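Two-Arm Folding Cell, Build Notes in Pictures

3 min read
Print | E-mail

The cell started as a bench project in the back of the Hurholm shared workshop and has kept that footprint. Two arms, one table, three walls, and a rail across the front that carries everything heavy. Hooman Soltani drew the rail and the base plates. Golnar Bahrami did the wiring. Yasaman Bahrami-side questions about control code should go to Yasaman Bagheri, who maintains the repository.

The current task is folding shirts. Towels were dropped in April once the fold sequence ran without edits. Shirts are harder: sleeves hide under the body, buttons catch, and a grip that holds one layer at the collar picks up three at the hem.

Notes on the build, for anyone copying it:

Base plates. Both arms bolt to the front rail, one at each corner. The first version had them on the tabletop, and the top flexed when both arms lifted together. Moving them to the rail also freed the full depth of the table. Screws are checked every Thursday before power-up.

Cable routing. The motor cable runs along the top of the upper segment and is held with small white ties. Leave slack at the elbow. Our first harness was cut to length with the arm straight, and it pulled out of the connector at full bend. The harness we use now is 145 mm longer.

Driver boards. One per arm, mounted low at the front so that the status lights can be read without leaning into the cell. Kianoush Fallahi moved them there after the second blown fuse.

Walls. Pale, plain panels at the back and sides. Marks on the wall confused the cloth outline step, so nothing gets taped to them. Wipe with a damp cloth only.

Grippers. Printed brackets, revision 21. The fingers wear at the tips and are replaced as a pair. Files are in the Wulum folder, with the older set kept for anyone who still has the narrow motors.

Log. Sepehr Mahmoudi keeps the run sheet. It stands at 131 shirt attempts, entered by hand with the garment, the start pose and the step where the run stopped. Checked fabric gets its own column, as the printed pattern bends with every wrinkle and the outline step handles it differently from solid colors.

Open items: a softer fingertip, a shorter reach to the basket at the back left, and a cover for the board on the right.

Both grippers on the red and black checked shirt, right half still bunched.

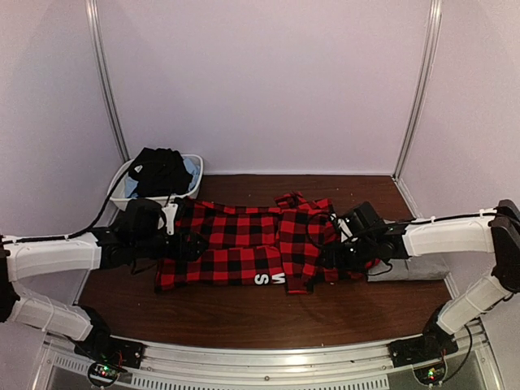
Hurholm Shared Workshop | Robotics Group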